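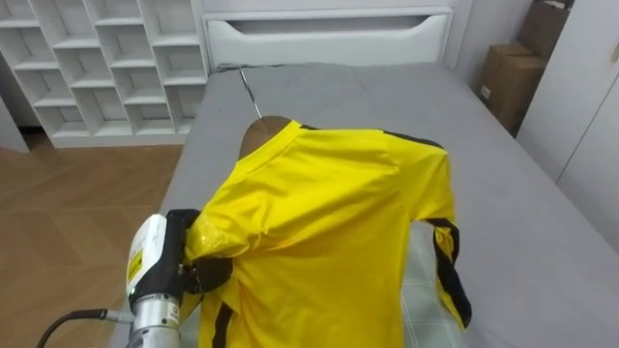 Yellow club shirt with the black trim, on its hanger on the bed

Getting numbers printed on old football shirts – iron on or pay someone?
Posted 26 October 2022 in Clothes and Laundry

touchline_tess
I've ended up as kit person for our Sunday side in Okthorpe (I missed one meeting, you know how it goes) and I need a bit of help. We've got a set of yellow shirts that came without numbers, and the league says we need numbers on the back by April or we get a fine every match. It's only a small fine but we're skint enough already.

The shirts are that thin, slightly shiny stuff, polyester I think, though the labels have been cut out of most of them so I couldn't swear to it. My mum reckons I can buy a pack of iron-on numbers and do the lot in an evening in front of the telly. The bloke at the print shop in Lorkell sucked his teeth at me and said I'd melt them. He would say that though, he wants the work!

So has anybody done this at home and had it last? I've got an ordinary steam iron and an ironing board that wobbles. I don't mind spending a bit on decent numbers but I can't replace any shirts if I ruin them. Also, what's the best way to get them all at the same height? I tried holding a paper number up against one and it looked wonky whatever I did.

mudlark77
Just get them done at a shop, life is too short. Our lot did them at home and the sevens came off in the wash. Black numbers would look good on yellow though.

pressed_for_time
I've done this for two different teams now, one badly and one quite well, so I'll tell you what I'd do.

Your mum is half right. You can do it at home, but it depends which numbers you buy. The cheap packs made for cotton T-shirts want a really hot iron, and that's what leaves a nasty glazed patch on polyester, or worse. Look for ones that say they're low temperature and fine for sports fabric. They cost more, but you said you don't mind that. I got mine from a shop called Baloch, on the road out towards Dostance, and they let me have a couple of spare zeros to practise with, which was good of them.

Turn the steam off and empty the water out of the iron completely. Steam holes are a pain as well, they leave little cool spots where the glue doesn't take, so keep shifting the iron a bit between presses. Don't slide it about like you're ironing, lift it and put it down. And put a sheet of baking paper over the number every single time. I forgot once and spent the next half hour scraping black goo off my iron with a wooden spoon.

Forget the ironing board, you want something hard. I used the kitchen table with an old folded sheet on it and leaned on the iron with all my weight. My team's first lot (the bad ones) were done on a squashy board and that's why they peeled, I'm sure of it.

For the height, measure down from the collar seam at the back and not from the bottom, as hems are all over the place on cheap kit. I cut a strip of card to the length I wanted and used the same strip for every shirt. To find the middle, fold the shirt in half with the shoulder seams matched up, and pinch a crease down the back. Then lay it flat again and put the number over the crease. With double figures, tape the two digits together first – it saves no end of faffing.

Leave them a full day before washing, then inside out on a cool wash, and never ever the tumble dryer. Mine have done two seasons and only the goalie's is lifting at one corner.

If you've got a shirt that doesn't fit anyone, have a go on that one first.

touchline_tess
Brilliant, thank you both. There's an extra large that nobody's claimed so that can be the guinea pig. I hadn't thought of the card strip and I feel a bit daft now! Will ring the shop tomorrow and see if they've got any black ones.

gravel_and_grass
Bit of an odd one but check your league rules for the size of the numbers before you buy anything. Ours are fussy about it and we had to peel off a whole set. Peeling them is much worse than putting them on.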